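Home | Features | Interviews | Tooling | Archive | Subscribe

Last updated: 31/03/2025

The planner that says no

The first thing the lead developer of Stulen wants to talk about is a number she dislikes. In February her group put out a note saying the new release of its planning software finished 55 pick-and-place tasks in a row without a person stepping in. The note got passed around. She wishes it hadn't been.

"We chose the tasks," she says. "We chose the table, we chose the light. I'd have laughed at that number if another company had sent it to me."

Stulen is a planning layer. It takes an instruction in plain words, looks at what the cameras report, and hands a list of short moves to the arm controller underneath. Her group at Zillasska has been building it for 3 years. The pitch on the company's website is that a user can say "clear the table" and walk away. I asked if she would walk away.

"No. I'd stand there with my hand near the stop button, same as everybody in this building."

I came to Zillasska expecting to be sold something, and for the first half hour, with a man from the business side in the room, I was. He told me the system "understands" household objects. After he left for another meeting I asked the developer what that word meant to her. She took a while to answer.

"It means the detector puts a label on a patch of pixels and the planner has a rule for that label. Banana goes on the plate, trash goes in the bin. If the label is wrong, the plan is a very good plan for the wrong thing."

Crumpled paper is the case she keeps coming back to. It has no fixed shape, so the stored grasps don't help, and the perception module, which is called Joshi and was written by a different group, changes its mind about it from one view to the next. Tissue, cloth, bag, tissue again. Older versions of Stulen would replan each time the label flipped, and the arm would hover over the table going a little left and a little right until the timer ran out.

The fix in the current release is plain. The planner now holds on to a label until it has seen 5 readings in a row that disagree with it. I said that sounded like teaching the software to ignore its eyes. "It is, a bit," she says. "We traded dithering for stubbornness. Stubbornness is easier to debug."

Bins with lids are another sore point. Stulen keeps a record of what is open and what is shut, and it updates that record when the arm finishes a move. If a person reaches in and closes a lid, the record is stale. She says there is a check for this now. Does it run before every drop? "Before most drops. It costs time, and the demos were getting slow." She made a face at that, and I think she would like the sentence back, but she didn't ask me to leave it out.

What she is proud of is a part of the software that customers seldom ask for. Every plan is written to a log with the reason for each step and the options that were thrown away. When a run fails, an engineer can step back through it and find the spot where things went bad. The viewer for these logs, Clukeck, began as one person's weekend script and still looks like it. She opened it for me on a laptop. Gray boxes, tiny type, a search field that only works if you spell the step name exactly. I found it more convincing than anything in the slide deck.

She scrolled to a failed run from the previous week. The planner had asked for a grasp, the controller had reported success, and the gripper had closed on nothing. Everything after that was the arm carrying air to a bin. "Look how confident it is," she says, running a finger down the column of green marks. The finger-width check that should have caught it had been switched off in a config file, by a person, for a test, and left off.

I asked what it would take for her to repeat the February claim in public. She wants runs on tables her group has never seen, set up by people who don't work for Zillasska, with the failures printed next to the successes. There is no date for that. The business side has been told it would be useful, she says, and the business side has said it is a good idea.

The next release adds spoken corrections in the middle of a task. She is against shipping it before the lid check runs every time, and she expects to lose.

Related
- Reading a robot log without losing an afternoon
- What "no human help" leaves out
- Config files and the people who forget them
- Grasp checks: a buyer's list of awkward questions

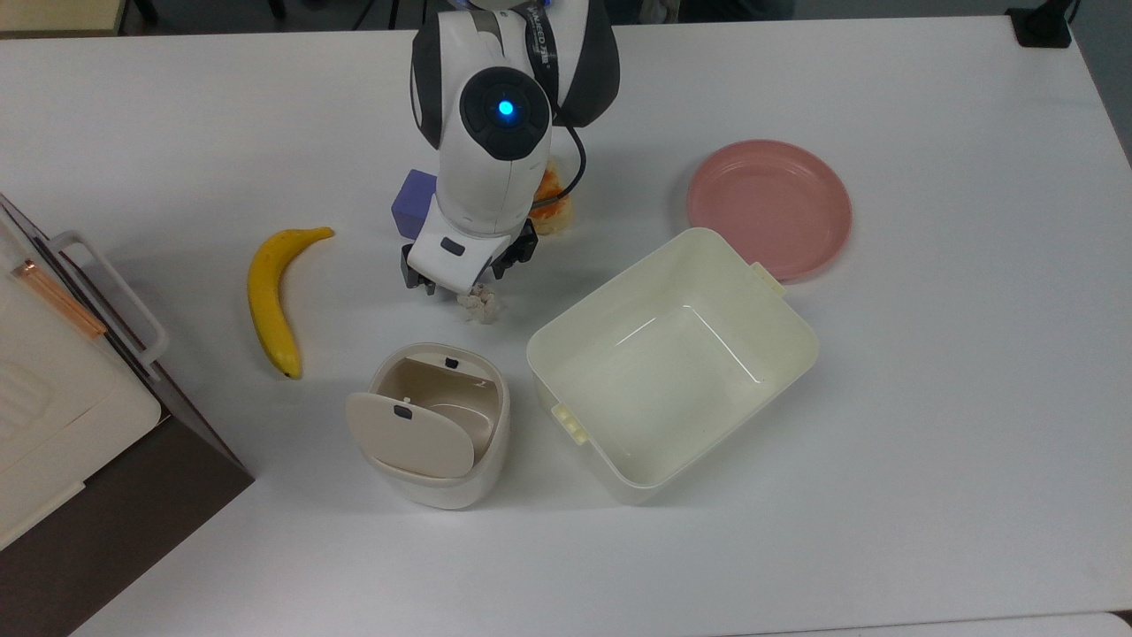 The gripper over a crumpled white object, with the open-lidded bin and the container in front.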